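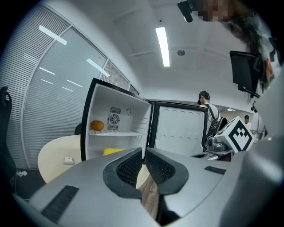 2 min read

Call for participants: how do you keep food in a very small fridge?

My name is Chidubem Chukwu and I am preparing a study at Osten about mini fridges, the kind that people put in a student room, an office or a rented studio. We want to learn how people decide what goes inside, where they put it, and when they throw it out. For this we are looking for 132 participants who live or work in Cullstead.

Many studies of food waste look at the family kitchen with a big refrigerator. But a person who has only one wire shelf and a dial for the temperature has other problems. An orange can stay on the shelf for a long time before somebody decides to eat it. We would like to understand such small decisions better.

Who can take part

You should be 18 or older and use a mini fridge at least a few times every week. It can be your own or a shared one at your workplace. If it is shared, please ask your colleagues first. You do not need to cook, and it is no problem if your fridge is almost empty most of the time — we are interested in these too.

What you will do

The study has two parts. First, you come to our room in the Otard building for one visit. You will put a bag of groceries into a mini fridge in the way you would do it at home, then take out what you need for a simple breakfast. After that we sit down at the table and talk about your choices. Second, you keep a short diary at home for two weeks. Every evening you write what you put in, what you ate and what you threw away.

The interview can be in English or Thai. My colleague Saengthong will lead the interviews in Thai.

What you receive

Each participant receives 200 dollars after the diary is returned. If you come to the visit but decide not to continue, we pay your bus fare. You may stop at any time and you do not have to explain it.

Your answers are stored without your name. Please tell us before the visit if you have a food allergy, so that we can change the groceries.

How to apply

Write to Chidubem Chukwu at Osten with the subject "Small fridge study". Tell us your age, what kind of place your fridge is in, and how many people use it. Applications are open until July 10, 2022. We answer every message, but please give us a few working days for it.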